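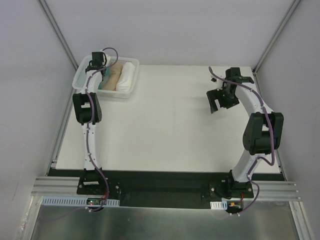 Inspection by the Balent cell team, December 2025

Curkum folding cell, remote demonstration – checklist with comments

1. Base plates and bolts. OK.
2. Cables on both arms. OK, but please look at the loops near the wrist before every session. They must follow the arm without pulling.
3. Emergency stop within reach of the operator. OK.
4. Speed limit during teaching: 30 percent. It was set to 70, corrected.

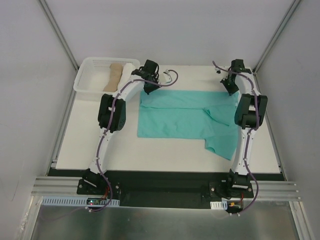 A comment came from the Gruvell site that 30 percent is too slow for flattening cloth, and the operators there become tired and make worse demonstrations. We keep the limit until January.

5. Grip force. OK. Release if the fabric starts to stretch.

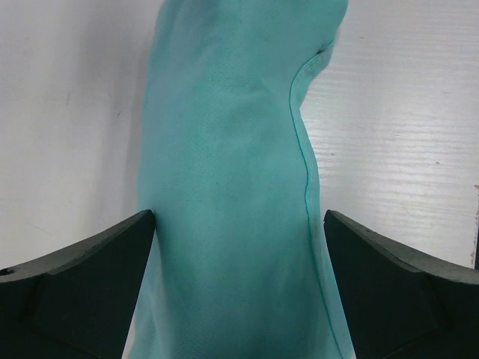 Item 5: grip check, fabric between the fingers

6. Break after 90 minutes. Not done, the log shows no break.
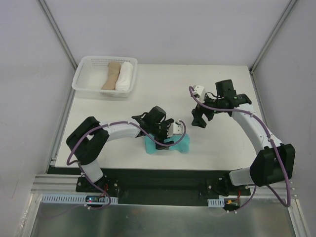
Handover between operators is still our weak point. The new person must say out loud which arm is holding before touching the controls. With the left gripper on the piece and the right jaws open, as here, the left arm is named first and stays still – then the right may move. Open, repeat the check in January.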